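Dee cooks in Cirnham
8 May 2018

ok so I moved to Cirnham in the winter and took an apartment with the smallest kitchen I've ever had, and I have been cooking more than at any point in my adult life. I have thoughts. Thread, get a snack

Background: my old place had a huge kitchen. Island, double sink, pantry with a light that came on when you opened the door. I made toast in there. I made a lot of toast. Everything else came in a paper bag from the Thai place downstairs and I miss them terribly

The new kitchen is 50 square feet and I know that because it was on the listing, like it was something to brag about

The oven is narrow. My old baking sheets don't fit in it. I found this out with a tray of cookies already scooped and the oven already hot, and ended up baking them on the bottom of an upside down cake pan (worked great, would do it again)

First thing I had to learn was groceries. In the old kitchen I'd shop for the person I planned to be that week. She ate a lot of kale. The kale went in the trash every time trash night came around

Now I don't have the fridge for that. It's one of those skinny ones and the crisper drawer fits a cabbage OR everything else. So I buy for dinner and maybe the next dinner and that's it

Which sounds like a pain but Bùi is right on my walk home from the bus. If you're local, it's the little market with the blue awning, next to the shoe repair. Herbs in big messy bunches, good eggs, and a freezer of dumplings I think about more than I should

The woman at the register there now looks at what I'm buying and tells me what I forgot. Last week it was limes. She was right, I had forgotten limes!!

Someone's going to ask so: no, it isn't costing me more. I throw out so much less. I used to have a line in my budget that was basically "groceries" and then another that was "dinner because the groceries went bad"

Second thing, and this is the one I'd tattoo on people if they let me. Clear the counter BEFORE you start. Mail, keys, the water bottle, the bananas, all of it, off

I fought this for weeks. I'd chop an onion on a corner the size of a paperback with the mail piled up next to it and then wonder why I hated chopping onions

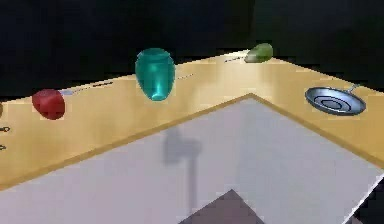
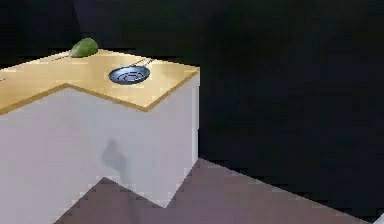
Food & Home

Back to it, sorry, had to take a call from my mother, who has opinions about my rice (we'll get to the rice)

So, counters. My rule now is that whatever's out is either being used for this meal or it lives there full time. Full time residents at my place are the kettle, the salt, the knife block and one bowl of fruit. The toaster got evicted to the top of the fridge and it's fine up there. I eat less toast

I tried one of those over-the-sink cutting boards and I wanted to love it. It slides. You get used to it sliding and then you stop getting used to it. Gave it to my brother, who has also stopped speaking of it

What did work was a plain wire shelf inside the cabinet so the plates aren't stacked on the bowls anymore. Cheap, boring, changed my life a little

Third thing is pans. I own way too many. I had a whole box of them in the move labeled PANS and another box labeled MORE PANS and I carried both up the stairs myself like a fool

I use a skillet, a pot with a lid, and a little saucepan for eggs and oatmeal. The rest are under the bed. I keep saying I'll drop them at the thrift store and then I think, but what if I have people over

I HAVE NOWHERE TO PUT PEOPLE

A few of you asked about the skillet, it's an Edomel, I got it used from a neighbor who was moving out. Heavy as anything and the handle gets hot so keep a towel handy. I don't know if they're good in general, I only know mine, and mine makes a very nice fried egg

Ok rice. I cannot make rice in a pot. I've tried it the way my mother does it (knuckle of water, lid on, walk away) and the way the bag says and the way the internet says, and I get either soup or a crust

Ravinder Sandhu down the hall took pity on me. He knocked to return a package that went to his door by mistake, saw what was in my sink, and asked very gently if that had been basmati

His method: soak it 30 minutes, drain it really well, boil it in lots of salted water like pasta, taste a grain when it still has a bit of bite, drain, then back in the pot with the lid and a dish towel on the lowest heat for 5 minutes

LIKE PASTA. All these years. Mom was not impressed when I told her, she said that's a lot of trouble for rice, and then she called back the next day to ask how long to soak it

He also says I cut onions like I'm mad at them. Working on that

Fourth, meal planning apps. I tried Gridureo because a friend swears by it. You type in what you've got and it fills the week in for you on a grid. Pretty to look at! It gave me lentil soup on the night I had no lentils and then gave me lentil soup again to use up the lentils

To be fair to it I think it's made for families. There's a whole thing for school lunches. If you've got kids and a normal fridge you may have a better time than I did

What I do now is a sticky note on the fridge with whatever needs eating soonest at the top. Today it says cilantro, half a can of coconut milk, the sad carrots. That's dinner, that's a curry, I don't even have to think about it

Somebody just replied asking what I do about smells in a small place and oh boy. Fish is a weekend food. Window open, bedroom door shut, coats moved into the closet first. I learned the coat part at work, in a meeting

Bacon goes in the oven. Yes in the tiny oven. Less spatter and the smoke alarm stays out of it. My smoke alarm is right above the stove and it's a very involved smoke alarm

Dishes! No dishwasher. I was so grumpy about that. Now I fill the sink with hot soapy water before I start cooking and drop stuff in as I go, and by the time I sit down there's only my plate and the pan left. I put a podcast on. It's kind of the nicest part of the evening and I hate that I've become a person who says that

Get a drying mat you can roll up. The rack I had ate the whole counter, see my speech above about the counter

Splurge I don't regret: a decent knife sharpener. I wasn't going to because I'd already spent over 600 dollars on moving stuff that month (shower curtain, lamp, a mattress pad, how does it add up like that) but a dull knife in a small space is just scary

Splurge I do regret: matching glass jars. They look lovely. They don't stack. I have flour in one, oats in one, and the rest are holding hair ties

Things I still can't do in this kitchen: roll out a pie crust, roast a big chicken (a small one is fine, on its side, don't ask), make anything where the recipe says "meanwhile" more than once

If a recipe has me running more than a couple of burners I read it, sigh, and make eggs. There's no shame in eggs for dinner. Eggs with that chili crisp from Bùi, scallions, leftover rice done the Ravinder way. I had it last night and I'm probably having it tomorrow

Someone asked if I'd go back to a big kitchen. Yes?? Of course I would. I'd like a window over the sink and a drawer that isn't also the drawer for batteries. But I think I'd want to keep shopping on the way home, and I'd leave the pans in the box

Oh, and the carrots. If yours are bendy put them in a bowl of cold water in the fridge overnight. They come right back. My grandmother did it with celery too and I thought it was just a thing she had in there

Replies are open if you've got a small oven trick for pizza, mine comes out pale in the middle every time and I've tried the bottom rack already. Going to go deal with this cilantro

update: curry's good, needed limes. I forgot limes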